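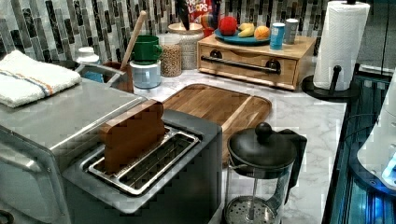 Keeping Crumbs Under Control

Most of the mess on a kitchen counter comes from bread. Crumbs get into drawers, under appliances and along the backsplash, and ants find them by June.

Emptying the tray

Unplug the toaster and let it cool completely. Slide the crumb tray out over the sink, tap it, and wash it in warm soapy water. Dry it fully before it goes back in. Once a week is enough for most homes. If you toast bagels or seeded bread every morning, do it twice.

Never dig around inside with a knife or fork. A dry pastry brush gets at most of what is stuck.

Storing bread

Bread goes stale faster in the refrigerator than on the counter. Keep what you will eat in two or three days in a bread box or a paper bag, and freeze the rest in slices. I lay wax paper between the slices so they come apart easily. Frozen slices can go straight into the toaster – just add a little time.

Using up the ends

Save the heels in a freezer bag. When the bag is full, tear the bread up, dry it on a baking sheet at 200 degrees until crisp, and crush it with a rolling pin. The crumbs keep for a month in a jar with a tight lid.

Wiping down

Sweep dry crumbs into your hand first, then use a damp cloth. A wet cloth on its own turns them to paste, especially in grout lines. An old toothbrush and a little baking soda will clear what has already dried there. Rinse with plain water and wipe dry.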